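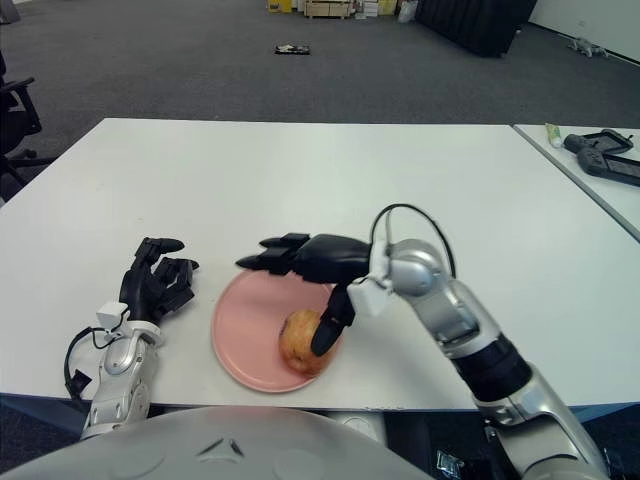 Where do people keep the apples they buy?

Mostly on the kitchen counter, in a bowl or on a plate, and the fridge comes in a distant second.

*Figure 1. Apple with mottled red and yellow-orange skin on a round pink plate with a raised rim.*

## 4. What the households told me

I went into this part of the study pretty sure the fridge would win. I keep my own apples in the bottom drawer, I grew up in a house where they went in the bottom drawer, and I wrote the first draft of the questionnaire as if everyone did the same (the pilot round in August fixed that fast!). Of the 196 households in Brumidholm that sent the form back, only 43 said the fridge was the usual place. A further 19 named a cellar, a porch or a garage. Almost everyone else used the counter, the table or a windowsill, and a handful wrote things like "in the bag" or "wherever they land," which I coded as counter after going back and forth on it for far too long.

The open comments are where it gets fun. People who use the counter talked about seeing the fruit. "If it's in the drawer I forget it's there" came up again and again in slightly different words, and several parents said the kids will grab an apple off a plate but won't open a drawer for one. People who use the fridge talked about bite. They like a cold, hard apple, and some of them were quite fierce about it. I had expected price to come up more than it did, given that the Ellell market sells by the crate for part of the year and a crate is a lot of apples to get through.

I also asked what the fruit sits in or on, mainly to help people picture their own kitchen before they answered the next item. Bowls were the most common answer by far. Plates were second, with 38 households, and I'd like to stay on those for a minute. A plate with a rim (Figure 1) holds only a few apples before they start rolling into each other, so plate households buy less at a time and, going by their shopping answers, buy more often. Bowl households stack. Stacked apples bruise where they touch, and the ones at the bottom get eaten last, so it made sense to me that bowl people complained more about soft spots.

Is that really a plate effect? I wouldn't push it. Plate households were also smaller, and a person living alone has less reason to own a big bowl in the first place. I tried splitting the answers by household size and the groups got too thin to say much, so I'm leaving it as something to look at again with a bigger sample.

One thing I'd change next time is the word "usual." A fair number of people crossed it out and wrote in two places, one for the apples they were eating this week and one for the rest. The Nørgaard version of the form let them tick both, and I should have copied that. For the counts above I took whichever place they wrote first, and the double answers are marked in the appendix table in case anyone wants to sort them differently.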